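Furdale Packing Cube Set for Long Trips

Home / Travel Gear / Luggage Organizers

If you have ever stood in a hotel room at eleven at night with everything you own spread across the bed, looking for one clean pair of socks before an early train, you already know why we carry this set. The Furdale cubes have been in our little shop for a few years now, and they are still the first thing we put in people's hands when they tell us they are going away for a month or more (or a week with children, which can feel longer!).

The set comes with four zippered cubes, one flat pouch for papers and chargers, and a drawstring bag for laundry. The largest cube takes a week of shirts if you fold them well, and the smallest is a nice home for underwear or swimwear. Every cube has a mesh panel on top so you can see what you packed, and the zippers pull from both ends — a small thing, but a blessing when you are half asleep in an airport.

Soudabeh Shirazi picked the colors for this season and we think she did a lovely job. You can choose from Ulta Blue, Cilik Sand and a deep gray that hides the marks of the road very kindly.

What you get

Large cube, 1
Medium cubes, 2
Small cube, 1
Flat pouch, 1
Drawstring laundry bag, 1
Weight of the full set: 500 grams
Price: $60

Will it fit my bag?

The set was cut to fill the Ahmadpour 40-liter backpack with a bit of room left over for shoes, and it sits just as happily in most carry-on suitcases. If you travel with something smaller, leave the large cube at home and use the two mediums side by side. Ottmar Hollmann, who answers our mail, has a list of 116 bags that customers have written to us about, so do send him a note with the name of yours and he will look it up for you.

Folding for the cubes

Start on a flat table if you can, because a soft bed makes for crooked folds. Lay the shirt face down, bring the sides in toward the middle, then fold it up from the bottom until it is a little narrower than the cube. Stand the shirts on their edges like books on a shelf, and you can take one out without upsetting the rest. Heavy sweaters go in last. 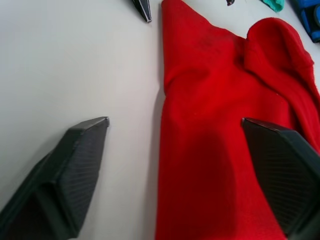
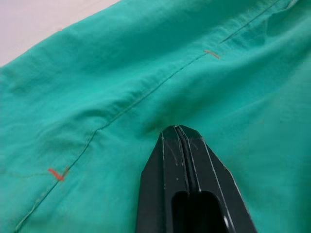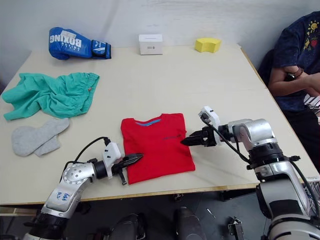
Care

Wash the cubes by hand in cool water with a mild soap and hang them up by the loop. Please keep them out of the dryer — the mesh does not care for the heat. If a zipper gets stiff after a beach trip, rinse it under the tap and run it back and forth a few times.

Shipping and returns

Orders placed before noon leave us the same day. The sand color is on its way back to us and will ship again in January, and you are welcome to reserve a set now. Returns are free for 60 days, and if you buy 10 sets or more for a tour group, write to Ottmar first and he will work out a group price for you.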